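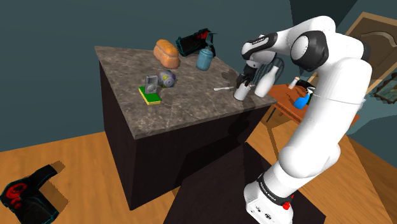

Comparer des pinces de robot sans toucher un seul robot : c'est le pari de Sarkmont, qui publie en octobre les résultats d'un banc d'essai entièrement simulé. La société a fait passer trois pinces par la même cuisine virtuelle, montées au bout du même bras, et en tire un classement où la Dremitz arrive en tête. Le décor est soigné, il faut le reconnaître. Sur l'îlot de marbre, une miche de pain, une éponge et une cuillère blanche tiennent compagnie à la tasse au-dessus de laquelle descendent les doigts noirs de la pince. Reste à savoir ce que vaut, pour un acheteur, une tasse qui n'a jamais pesé quoi que ce soit.

Le protocole tient en une page. Chaque pince devait saisir une tasse, la soulever et la garder 2 secondes au-dessus du plan de travail. Sarkmont annonce 247 essais au total, répartis entre la Dremitz, la Van Wijk et un modèle maison qui ne porte pas encore de nom commercial. La commande du bras est confiée à Plultimari, le contrôleur que Sarkmont vend par ailleurs sous licence. Autrement dit, l'arbitre fournit aussi une partie du matériel, et le communiqué passe vite sur ce point.

Les chiffres détaillés manquent. On apprend que la Dremitz « devance nettement » ses concurrentes, sans tableau ni répartition des essais par pince. La seule donnée précise concerne l'écart entre la première et la dernière, fixé à 30 points de réussite. Un écart pareil sur une tâche aussi simple devrait éveiller la curiosité de n'importe quel intégrateur. Soit la troisième pince est vraiment mauvaise, soit son modèle numérique l'est, et rien dans le document ne permet de trancher.

« Nous avons repris les géométries fournies par les fabricants et nous avons mesuré le frottement des doigts sur nos propres échantillons », explique Annatjie Xaba, responsable des essais chez Sarkmont. Interrogée sur la nature de ces échantillons, elle renvoie à une annexe qui doit paraître plus tard. Elle défend en revanche le choix de la simulation : remettre la même scène en place à chaque essai, au millimètre, prendrait selon elle des semaines en atelier.

L'argument se tient. Il se retourne aussi contre le banc. Un plan de travail rigoureusement identique d'un essai à l'autre n'existe dans aucune cuisine, et les pinces à deux ou trois doigts se départagent justement sur les petits écarts, une anse mal tournée, un bord un peu gras, un objet qui glisse au premier contact. Le communiqué ne dit rien de la variation des éclairages ni de celle des matières. Il ne précise pas davantage si les caméras simulées produisaient du bruit.

Le cas de la tasse couchée est plus intéressant. Sarkmont l'a ajouté en fin de campagne, et c'est là que les comportements diffèrent vraiment. Faute de pouvoir entourer le cylindre par le haut, le contrôleur peut engager un doigt dans l'ouverture et tenter une prise par l'intérieur. 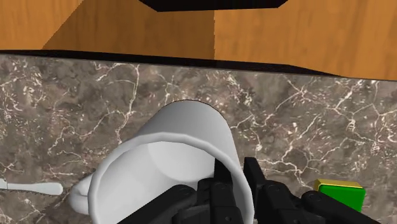
Un doigt de la pince engagé dans l'ouverture de la tasse couchée, en simulation.

Cette prise compte-t-elle comme une réussite ? Le règlement du banc parle d'un « contact stable », formule assez large pour accueillir à peu près tout. Une tasse retenue par le bord peut tenir 2 secondes dans un moteur physique et basculer au premier mouvement d'un bras réel. Le contact entre un doigt articulé et une paroi mince et courbe fait partie des situations que les simulateurs rendent mal, tous les ingénieurs qui s'y sont frottés le savent.

Mieke De Graaf, qui suit les pinces chez Van Wijk, ne cache pas son agacement. Elle dit avoir reçu les résultats le matin même de leur publication et conteste la façon dont la raideur des doigts de sa pince a été réglée. « Avec ces valeurs, notre pince serre comme une cuillère en bois. Nous aurions pu les corriger en une heure si on nous avait écrit. » Elle a évidemment intérêt à le dire, sa pince étant classée dernière. Elle demande pourtant une chose raisonnable, la publication des fichiers de configuration, que Sarkmont dit « étudier ».

Dremitz, de son côté, a repris le classement sur sa page d'accueil dès l'après-midi, en oubliant le mot « simulation ».

Pour un laboratoire qui doit choisir une pince cet automne, le banc de Sarkmont peut servir à repérer des stratégies de prise et à préparer ses propres essais. Y lire un ordre de préférence serait imprudent. Il faudrait au minimum la répartition des 247 essais, les paramètres de contact et quelques dizaines de répétitions sur un vrai bras, avec de la vraie vaisselle, quitte à en casser.

Annatjie Xaba assure qu'une campagne physique est prévue, avec les mêmes pinces et le même contrôleur. Elle n'avance pas de date. L'accès au banc en ligne est gratuit pour les laboratoires publics ; pour les entreprises, il passe par une licence Plultimari, dont le tarif n'est communiqué que sur devis.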